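Ticket: Red dye worry, mixed load
Product: Stodau front loader, Holden Street laundry room
Status: Solved

Opened, 7:30 a.m.
Hi all! Love the new washer, but my pale things keep coming out with a pink tint. It has happened on 2 loads now, both at 30 degrees, both with the same small red item in them. The drum looks spotless and the rubber seal wipes clean, so I don't think it's leftover dye in the machine. Next load is in the wicker basket, not sorted yet -- black, navy, the red one and a bit of white under it.
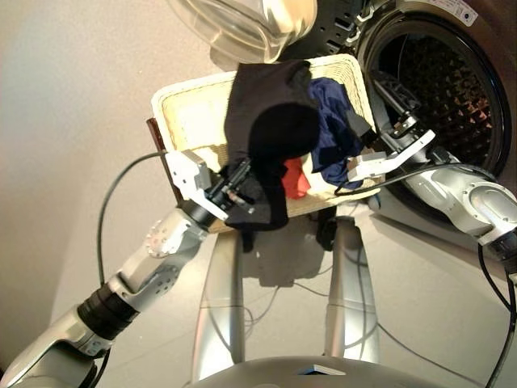

Reply 1, Makowska Laundry Help
Great details, thank you! Please pull the white out before anything else goes in. Wash the red piece alone with an old white cloth and check the cloth afterward. The black and navy can go together on the dark cycle, 600 spin is plenty.

Reply 2, from customer
Done! The cloth came out properly pink, so we have our culprit. Darks went through fine and look terrific. I ran the empty drum once too, no color on the seal at all. Red gets its own wash from now on -- so happy to have this sorted!

Closed by Makowska Laundry Help. Reopen from your account if the tint comes back.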